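What's inside a computer?

Lots of parts, all talking to each other. Quick tour — ready?

Power supply. The gray box. Feeds electricity to evrything else.

Motherboard. The big green board. Messages zip across it.

Processor. Small silver square. Does the thinking — fast!

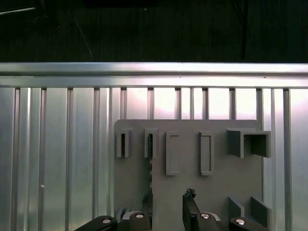
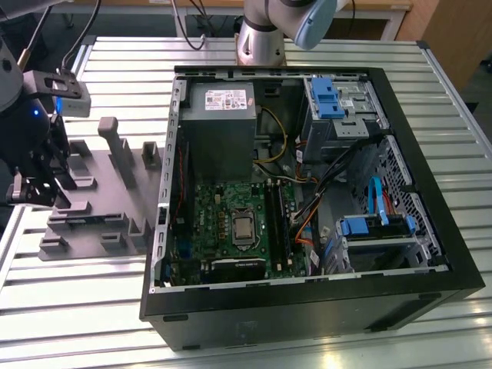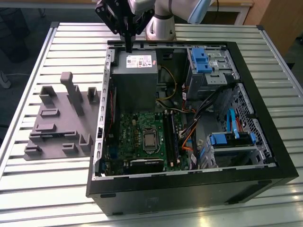
Memory next. Long thin sticks, they hold what the computer is busy with right now. Turn it off and they forget. The hard drive doesnt forget, so your games get saved there.

Want to look in one yourself? Unplug it first and get a grown-up.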